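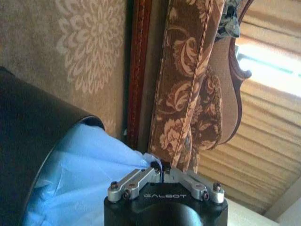
### 3.2 Liner overhang and fit at the rim

**Figure 4.** Light blue liner draped over the mouth of a black cylindrical bin, with a twisted tail of film extending from the rim.

Household bins are seldom used with liners made to their exact dimensions. In the Clallstead interviews, residents described buying whichever roll was cheapest and adjusting the fit by hand, a habit also noted by Queiroz and Vieira in their earlier work on shared kitchens in Trindade. The adjustment takes place almost entirely at the rim, so the rim was treated as a separate area of study.

We use the term *overhang* for the part of the liner that passes over the rim and lies outside the mouth of the bin. Overhang was measured from the top of the rim to the lowest free edge of the film, at four points spaced evenly around the mouth. Where the film had been gathered into a tail, as in Figure 4, the tail was recorded separately and left out of the mean. Including it would have overstated the cover on that side of the bin.

Thin film presents a practical difficulty. It wrinkles as it is handled, and the creases shorten the apparent overhang. Groen proposed smoothing the film before each reading, but in the pilot this shifted the liner on the rim and the method was dropped. All values given here are for film as left by the resident – creases included.

The sample comprised 60 bins, all with a round mouth. Liners came from two suppliers, Lustero and Cadia, and were coded by colour and stated volume. Bins with a lid ring or inner bucket were excluded, as the ring holds the film in place and removes the need for a gathered edge.

A liner was classed as slipped when any part of its edge had dropped below the rim on the inside. Checks were made on Monday mornings, before the bins were emptied. An overhang of less than 60 mm at any one point was marked for a second reading by Ahuja or Rocha, and the two readings were averaged. Wall coverings and floor finishes near the bin were noted on the site sheet but played no part in the classification. Results by liner volume are given in Section 4.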